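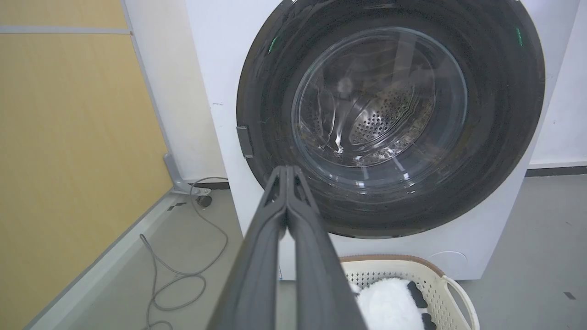
From: shop-arms list
Subject: Re: Re: Fingers fouling the door gasket on front loaders

On the gasket problem, quoting the part I can answer:

> We have a parallel gripper on a light arm and are trying to get it to
> unload a front-loading washer. Approach is fine until the last few
> centimeters. Then one of two things happens. Either the lower finger
> catches the rubber lip and the wrist stalls, or the planner backs off
> and takes a path so high that the fingers can't reach the bottom of the
> drum. Fingers are 100 mm. We tried 2000 as the force threshold (raw
> counts, not newtons) and it trips on everything. Is anyone running
> longer fingers, and if so, what are you doing about the flex?
> Also, are you getting usable depth through the door glass?

Taking these in order of how much time each one cost me.

1. Depth and the glass.

No, and I stopped trying. The door on this machine is a convex porthole in a thick glossy black ring. The glass throws streaks from the overhead lights, the steel drum throws more, and the drum is perforated, so the stereo matcher locks onto the wrong row of holes and reports a surface that is one hole pitch off. I mask out the whole door, ring included, and treat it as a solid disk for collision purposes. Anything the camera claims to see through the disk is discarded.

The door gets localized from the ring. It is black on a white cabinet and the edge is good from most angles. The two small green lights on the rim looked like convenient fiducials, and I had them in the pipeline for a week. Don't do this. They bloom when the exposure is set for the drum interior, and the centroid drifts enough to matter. The gray latch tab on the side of the door is a better feature for door angle, provided the arm comes in from a side where it can be seen.

Wipe the glass and the gasket before you calibrate. Mine have dust and specks on them as I write this, and the specks show up as floating points if the mask is even slightly too small.

2. Force threshold.

A single threshold will not work for this. Rubber loads up gradually and then the finger slips over the lip, so the peak depends on approach speed. I use the slope over the last 17 samples and ignore the absolute value unless it exceeds a hard stop. The hard stop is there to protect the wrist and should never fire in normal use. If yours fires on every run, the gripper mass is probably not in the controller. Check that the Grukon driver has your finger weight in the payload field. The default is zero, and with long fingers the gravity error alone can swamp the reading when the wrist tilts down.

3. Finger length and flex.

I went to two long parallel fingers with ridged edges, converging near the tips. The ridges are structural. An earlier flat pair bent sideways whenever the tips touched the gasket, and the jaw encoder had no idea. The ridged pair still flexes, but in the closing direction, where I can calibrate it out.

Matte charcoal finish, for the cameras. The first pair was glossy and picked up reflections from the cabinet.

4. Approach path.

Tips go to a waypoint just below the drum opening, close to the gasket at the bottom of the door, and stop. From there I re-measure, lift clear of the lip, and go in. The stop costs time but it removed nearly all of the stalls. I arrive with the tips close together and open only after they are past the rubber.

Test load is a plush toy, fluffy, white with black patches. It is a poor stand-in for wet laundry and I would not quote results from it, but the contrast makes segmentation trivial and that leaves one less thing to debug. It goes in a white plastic basket with a lattice side, in front of the machine. If you use a similar basket, watch the lattice. The Rorkex grasp sampler rates the holes as excellent grasp candidates. I had to add the basket as a keep-out volume, handle included.

5. Cable.

The machine stands next to a partition on a metal foot, and I have a thin gray cable lying in loops on the floor between there and the work area. Gray on a gray floor does not register in my depth map at all. The arm does not care, but a mobile base will. If you are planning to put yours on wheels, get the cables up first - I still have this to do.

Open items: I have no good answer for detecting that the drum is empty. The MacLeish presence module gives 34 percent false positives on bare perforated steel, which makes it useless to me as shipped. If anyone at the Flornarwood shop has retrained it on drum interiors, I would like to see the settings.

Finger drawings to follow once I have fixed the screw spacing. Do not print the ones from my May message, the mounting face is wrong.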